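Why Do Some Bowls Have Rings Inside?

Next time you finish your cereal, look at the bottom of your bowl before you put it in the sink. Is it smooth? Or are there circles going round and round, getting smaller until they reach the middle? I have a blue-gray bowl at home with lots of circles, and when I was little I used to run my spoon over them to hear the bumpy noise. (My mom did not love the bumpy noise.)

I wanted to know where rings like that come from, so one morning in January I went to see a potter named Ishbel Tosh. She has a wheel, a sink, a very hot oven called a kiln, and clay on pretty much everything, including her glasses!

A potter's wheel is a flat, round plate that spins. Ishbel slapped a lump of clay onto it, wet her hands and squeezed until the lump stopped wobbling. Then she pushed her thumbs into the middle to make a hole and slowly pulled the clay outward. Potters call this "throwing," even though you hold on tight the whole time.

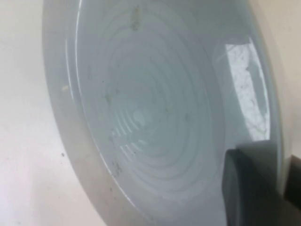

Now think about what her fingers are doing. The clay is spinning, and her fingertips are pressing into it while they move from the middle to the outside. Every place they press gets a little groove, and the clay between the grooves stays up as a ridge. You can try it with a paper plate and a marker. Ask a friend to turn the plate while you slide the marker slowly from the center to the edge. You'll get a spiral!

Some potters smooth the rings away with a sponge. Some like them and leave them in. And some bowls never go near a wheel - they get their shape from a mold, and the mold can have rings in it too. So rings are a good clue, but you can't always be sure.

After the bowl dries, it goes into the kiln. Then it gets glaze, a runny coating that melts into a kind of glass when it's fired again. That's 2 trips through the kiln for most of Ishbel's bowls.

One more thing about ridges: crumbs and dust love to sit in the grooves. When you wash a bowl like this, go around in circles with a soft brush, starting at the middle and following the rings out to the wall. I still do it with my old bowl, and yes, I still do the spoon thing too.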